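Raymonde Hiebert
January 15, 2023

Putting the club's notes up here again so parents and the other teams can follow along. We are the Cloutier after-school robotics club. The project this term is a page turner: an arm that opens a printed booklet, turns one page at a time and gets a readable picture of each spread.

Raymonde Hiebert
The arm is called Lunon. The students named it in the fall and the name stuck. The program that runs it is called Zurnance, and it is mostly the work of the older group. It has 468 lines right now, with a lot of comments in it.

Raymonde Hiebert
The task for the February meet is simple to write down. Start with a closed booklet. Open it. Turn five pages without tearing, creasing or skipping any. Read one line of text from each spread and save it to a file. Teams get 3 tries and the best one counts.

Raymonde Hiebert
We started with a spiral notebook, which was a mistake. The pages are stiff and they lie flat, so everything worked in the first week and then nothing carried over to real booklets. Dale MacDonald told us to switch to product brochures and manuals, and we did that before the break.

Raymonde Hiebert
Fold-bound brochures are harder. The paper is smooth and it wants to close again. When a finger gets under a page the whole page bows up, and the printed lines bow with it. The students had written the reading part for flat text only.

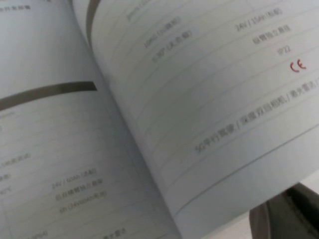 Raymonde Hiebert
So the reading group spent two sessions on curved pages. Their method is to find the thin lines between the table rows first, work out how they bend, and straighten the picture from those. Spec tables are good for this. A page of plain paragraphs gives you much less to go on.

Raymonde Hiebert
Small gray type is still a problem. If the wrist camera is too close the print goes soft, and if it is too far away the letters are only a few pixels high. They are making a chart of distances and will pick one before the end of the month.

Raymonde Hiebert
A parent asked if the text has to be English. It doesn't. Any printed language is allowed as long as the saved line matches the page. We have practiced with Chinese spec sheets, and numbers and units come out better than the characters do. Two of our students can read Chinese and they check the saved lines by hand.

Raymonde Hiebert
The turning group has a different list. The finger goes in at the corner, lifts, and moves toward the fold. Going too fast pulls the booklet along with it. We tried a strip of tape on the back cover and that held it, but tape is not allowed at the meet, so now they are trying a slower first lift.

Raymonde Hiebert
They are also arguing about whether the finger should wait under the page while the picture is taken or let go first. Waiting keeps the page open. Letting go gives a flatter page, if it stays down. Both versions are in the code and there is a switch for it at the top of the file.

Raymonde Hiebert
Things we need: old brochures and manuals, any language, stapled or folded, no spirals please. Leave them in the box by the door of the Wirgate room. Please take out any loose inserts.

Raymonde Hiebert
Next session is the usual time. Turning group first, reading group second. Bring your notebooks, and whoever has the short USB cable, please bring that too.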